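Sillomlow holiday cottages to move to single booking calendar

17 September 2019

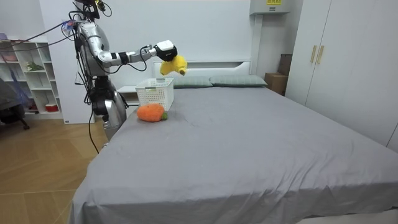 Owners of self-catering cottages in the Sillomlow valley will begin using a shared booking calendar in March, under an agreement signed with the reservations firm Plimance. The change covers 331 registered holiday lets, including converted barns, farmhouse annexes and ground-floor apartments let by the week.

At present each owner keeps a separate calendar and copies it by hand to whichever listing sites carry the property. Under the new arrangement there will be one master calendar per property. A booking taken on any connected site will block the dates on all the others within 4 minutes, according to the technical note sent to owners with the agreement.

The purpose is to cut double bookings. These occur mostly in the weeks before school vacations, when two parties reserve the same dates on different sites before the owner has updated either of them. The owner must then move one party to another property or return the deposit.

Anselmo Inga, who coordinates lettings for the valley owners' association, said the existing method had reached its limit.

"An owner with one cottage and one listing site can manage with a paper diary," Inga said. "With a second site the diary has to be checked every evening, and during harvest that does not happen. We have had families arrive at the same door on the same afternoon."

Properties will be classed by changeover pattern. Class A lets have a fixed weekly changeover. Class B lets accept arrivals on any day, with a minimum stay of 2 nights. Class C is reserved for properties where the owner lives on site and shares an entrance, yard or parking area with guests. Owners in Class C may close dates without giving notice, provided no confirmed booking is affected.

A property can change class once per season. The request must reach Plimance before the tariff for the following season is published, and any booking already confirmed keeps the terms under which it was made.

Each listing will carry a standard data sheet. The required fields are sleeping capacity, number of bathrooms, floor level of the entrance, type of heating, whether linen is supplied, whether pets are accepted, and distance to the nearest food store. Distances are to be given by road. Several existing listings quote them in a straight line, which in the upper part of the valley can understate the drive by half.

Sleeping capacity will be stated as fixed beds only. Sofa beds and folding beds go in a separate field and do not count toward the headline figure. A cottage now advertised for 6 people with two of the places on a sofa bed will therefore appear as a cottage for 4, with a note on extra places. Inga said this point had drawn more letters from owners than any other part of the agreement.

The kitchen entry has also been tightened. "Kitchenette" may be used only where the cooking area is open to the living room and has no full-size oven. A separate room with an oven is to be listed as a kitchen. Properties with neither, of which there are a few in the village of Bostis, will be listed as having "cooking facilities" followed by the equipment supplied.

Energy charges remain a matter for the owner, but the method must be stated. Three methods are allowed: included in the rent, metered and paid on departure, or a flat weekly charge in the heating season. Firewood may be sold separately. The listing must give the price and the size of the bundle, and if the wood stove is the main source of heat the first bundle must be supplied free.

Deposits will be held by Plimance and released to the owner on the day of arrival. Owners have until now held deposits themselves. A proposal to release half the sum at the time of booking was considered and dropped, as it would have required a second payment run each week. Security deposits against damage are not covered by the agreement and will still be paid directly to the owner.

The transfer will be carried out in two stages. Properties in Bostis and the lower valley will be loaded first, followed by Aliyu and the outlying farms. Owners in Aliyu had asked for the later slot, citing slow internet connections above the bridge. For those without a usable connection, Plimance will accept date changes by telephone or text message during office hours, and an operator will enter them. Changes received this way take effect when they are entered - the 4-minute figure does not apply to them.

Owners are asked to prepare three items before loading begins: a list of all confirmed bookings for the coming season with arrival and departure dates, a completed data sheet, and the registration number issued by the district. A property without a registration number cannot be loaded. Where an application is pending, the date of the application should be entered and the listing will be held in draft.

Existing bookings made directly by returning guests should be included in the list even where no deposit has been paid. Inga said a number of owners keep the same weeks for the same families each year on a verbal basis. These weeks can be marked as held, which blocks them on all sites, but a held week with no name attached will be released after 2 months.

Cleaning and linen services are outside the agreement. The association has received a request from owners to add changeover times to the calendar so that cleaners working at several properties can plan their rounds. Plimance has said the field exists in its software and could be switched on later. No date has been set.

The commission rate will be the same for all classes and will be deducted from the rent before payment to the owner. It does not apply to firewood, linen or metered energy, or to bookings that the owner enters directly in the calendar. Owners who do not wish to join may continue to advertise on their own, but their properties will be removed from the valley's printed brochure when the next edition is prepared.

Data sheets can be collected from the association office in Bostis.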